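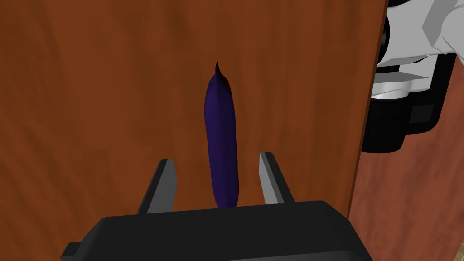 Eggplant on the tabletop, gripper side.

Friday, media bias notebook

Reran the opinion-page scrape. Flirka pulled 3,628 columns, of which 3,065 survived deduping. The rest were the same syndicated piece about how the other papers all say the same thing.

Wikalell's slant scores still look off. It tagged 68 editorials as "neutral," and I read nine of them before lunch. One called the city council a nest of weasels. Neutral toward weasels, maybe.

Buzatu handles sarcasm better but flags every letter to the editor as hostile - hard to argue with that one.

To do: strip bylines before scoring, split news from opinion by section tag, rerun the 68 by hand-coding. Pinomen export is still dropping headlines with question marks in them, so half the op-eds come through untitled. Leave it until the February batch is in.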